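October 11, 2019. Turkar project, two-arm bench

Breakfast task again. Carton onto tray, then mug off the tree. Arne Diekmann on the stop button, me on the laptop.

Redid the calibration first, old file was from June and the left arm was out by 2 cm at the far side. Log is 3,677 lines, didn't read it all. Saved as jirelholm_b, please dont overwrite.

Right arm: carton grip OK at 60 % force, any more and the sides buckle. Keep it horizontal on the approach, Arne wants the tilt done late, over the tray. Wrist turns the long way round sometimes. Wendt's planner fix not merged yet, must chase. 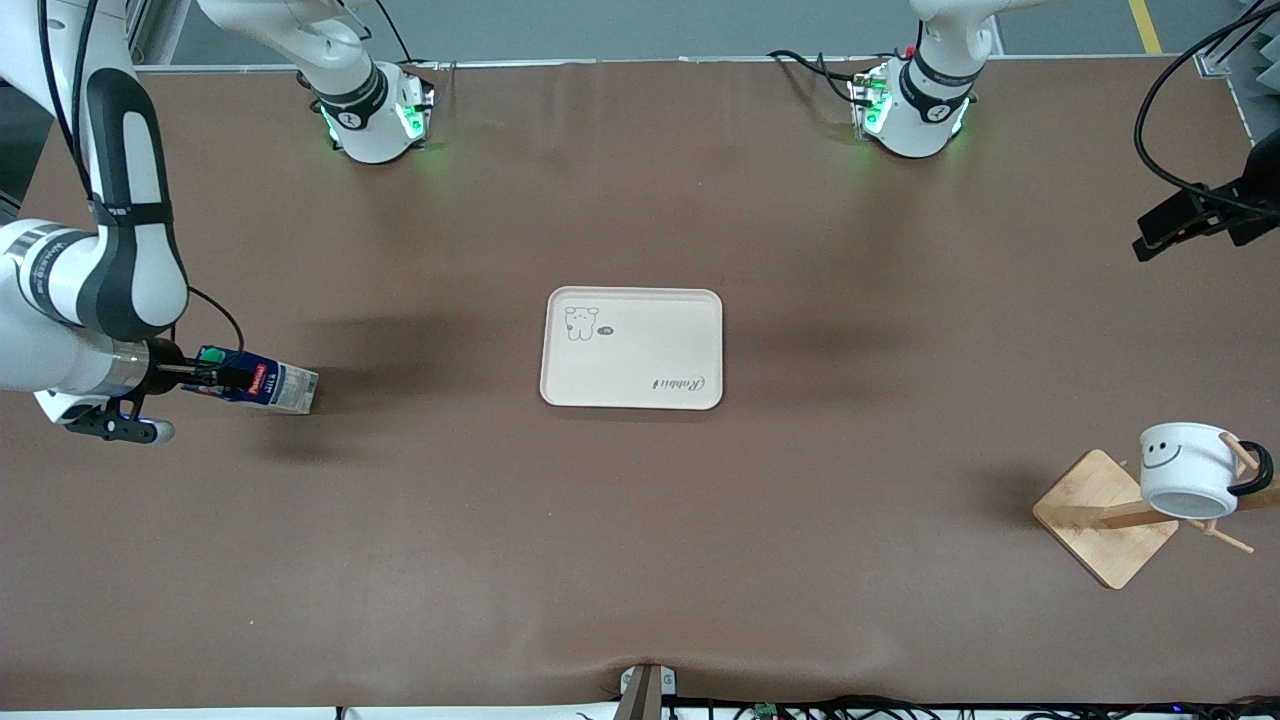
Left arm waits till right is clear. 2 aborts when we let both move together, so no more of that untill the zones are in. Mug: come in from the side, handle is thin and the fingers want to close past it. Try the slower close from the Clotach branch.

To do before the demo:
- tape marks for tray corners
- tidy cables along front edge
- zones!!
- ask for more bench time

Arne has the cupboard key.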